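Ratgeber > Büroausstattung > Tische
Redaktion Oteo, im Juli
Lesezeit: 2 Minuten

Der Konferenztisch Nudwood von Bultero kostet 1.383 Euro und richtet sich an Verwaltungen mit wechselnder Raumbelegung. Die Montage gelang anhand der Anleitung ohne Rückfragen. 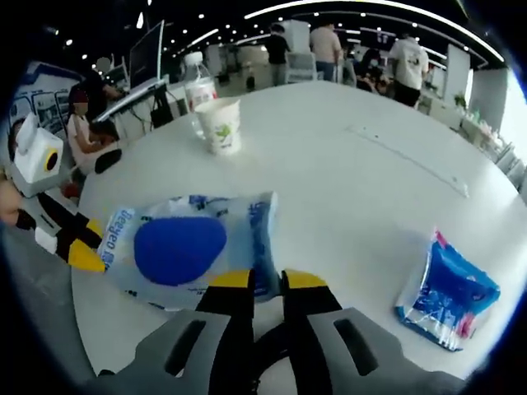

Die Platte ließ sich mit einem feuchten Tuch reinigen — Kaffeeränder blieben nicht zurück. Zu beanstanden ist der Kabelauslass, der zu knapp bemessen ist.
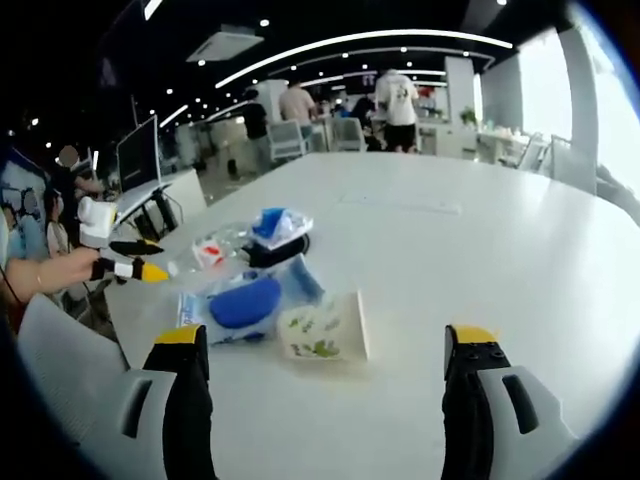

Langer weißer Tisch im Großraumbüro

Für Besprechungsräume wird das Modell empfohlen.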